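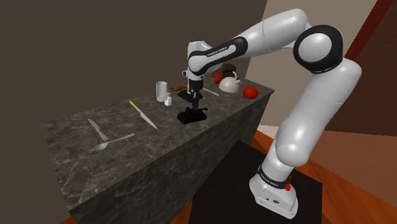 Dark gray marble on a long run of counter.

Kitchen > Counters > Stone Care

How to seal a marble countertop

Print this page | E-mail to a friend

2019-01-30

Did ours over two evenings in January. Quick version, for anyone in Prekville who keeps asking.

First, the water test. Few drops on the stone, wait 210 seconds. Dark spot underneath? Needs sealing. Still beading, leave it alone for now.

What you need:
- Delero stone sealer, small can
- dish soap, the mild kind
- 4 clean cotton rags
- 2000 grit pad, only if you have etch marks on a polished top
- painters tape

Clear everything off. Wash with warm water and a little soap, rinse, dry. Then leave it overnight. Don't skip that, damp stone goes blotchy under sealer.

No vinegar, no lemon, no bathroom spray. Ever. Acid eats marble and sealer wont fix it.

Tape along the wall, esp. if it's painted.

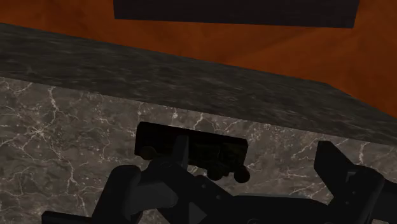
Dark counter against a burnt-orange wall. Tape that line.

Try it in a corner first. Some sealers darken the stone -- on black or charcoal you'll hardly notice, on white you will.

Wipe on a thin coat, small sections. Wait however long the can says, then buff off evrything that's left. Don't let it dry on top. If it does and you get haze, a bit more sealer on a rag loosens it, buff again right away.

Second coat after 3 hours. Same thing. Windows open.

Keep it dry overnight, then redo the water test. Kofler in Olloton stocks the sealer and the pads -- back aisle, next to the grout.

Comments (4) | Shares: 3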